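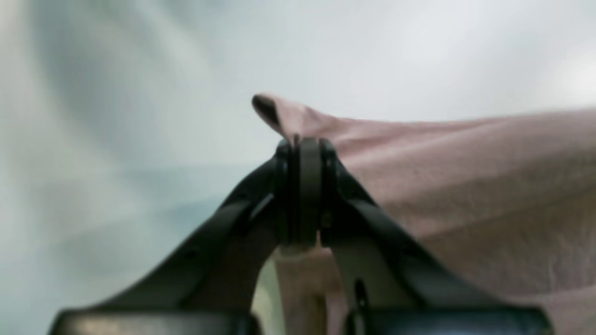

I dyed my first load of thrifted clothes in September, in a stockpot I will never cook in again, and I've been talking about it to anyone who stands still long enough. So now it's your turn!

It started with a bag of old cotton tops from the swap shelf in Grurnton. Good fabric, nice weight, terrible colors. One was a sort of mustard that made me look like I had the flu. I was about to cut the lot up for cleaning rags when my friend Pendo Kinyua (she sews, I mostly mend badly) asked why I didn't just dye them. I had no answer. I think I'd filed dyeing under things that happen in factories.

You can do it on a stove. You can do it in a bucket! And there's a moment, when you lift the cloth out of the rinse and it's a whole new color all the way through, that made me yell loud enough for the neighbor to knock.

**What I've learned so far**

Check the label before anything else. Cotton, linen and rayon drink up the basic all-purpose dyes. Wool and silk want something different (acid dye, which sounds scary and mostly means you add vinegar). Polyester is stubborn and needs its own kind of dye plus a lot of heat, and I haven't been brave enough yet. If the label is gone, snip a bit from the inside of a seam and try it in a jar first.

Weigh everything dry. I skipped this the first time and got a sad, washed-out gray where I wanted black. My current load is 600 grams, which is as much as my pot can take with room to stir. Stirring matters more than I thought it would. If the cloth is crammed in, the folds stay pale and you get patches. Sometimes the patches are lovely. Mostly they land right on your chest.

Wash it all first, even if it looks clean. Old detergent and hand lotion and whatever else is hiding in there will keep the dye out. No fabric softener, either.
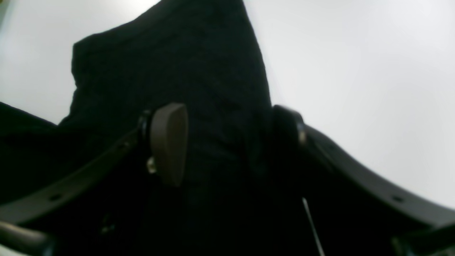
Black is the hardest color. I did not see that coming! I figured you'd just dump in more. But every black dye I've tried is really a very dark something: a dark purple, a dark green, a dark brown. On one cotton it looks like ink and on the next it looks like an eggplant. Cúc Sầm, who has been dyeing for years and runs the open studio nights over in Pistholm, told me to use double what the packet says and to start from a cloth that already leans dark. She also told me to wait until it's dry before I judge it, and I have failed at that every single time. I stand over the drying rack with a flashlight like a detective.

Thread is the other surprise. Most store-bought clothes are sewn with polyester thread, so the fabric changes and the stitching doesn't. My navy shirt now has bright tan seams. I love it. If you don't love it, you can go over the lines with a fabric pen, but that's a long evening.

**Pink, for some reason**

I never wear pink. I own one pink thing and it's a raincoat. But Cúc had a jar of cochineal left over and offered me the last of it, and you don't say no to that. I used it on a wool scarf with a bit of alum, and it came out like the inside of a seashell. Then I used the same bath again on a second scarf and it came out softer still, the color of weak strawberry milk. Dyers call that an exhaust bath, and it's basically free color. I can't believe people pour it down the drain.

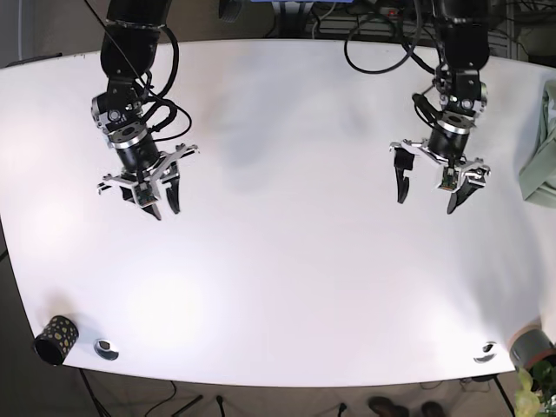 The Pistholm nights are worth the bus ride, by the way. They start at 8 and you can bring 2 pieces. Someone always has onion skins going, and the smell is, well, soup. I've met people there who only do indigo and won't hear a word about anything else. Fair enough, I've seen their blues.

At home I keep it simpler. Old towel on the counter, gloves (long ones, my elbows were green for days), window open, and a mask on when I'm measuring powder. The pot, the spoon and the thermometer live in a box under the stairs and never go near food. Please do that part properly, even if you're sloppy about the rest like me.
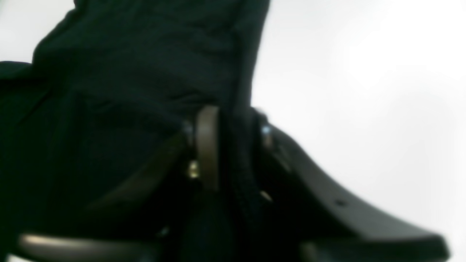
Rinsing takes forever, so put on a podcast. Cool water for most dyes, and keep going until it runs nearly clear. I give up a little before that and then wash the piece by itself for the first couple of rounds. My Dalisay sheets used to be white. They're now a very faint lilac, which is what I get for not listening.

Next up is a linen tablecloth I found in Hollesholm with a coffee stain right in the middle. Dye won't cover a stain evenly (it just gives you a stain in a new color), so I'm going to tie it up around the spot and try to hide it in a pattern. Pendo thinks rust orange. I'm leaning toward walnut hulls, if I can get to them before the squirrels do. Does anyone know if you can freeze them?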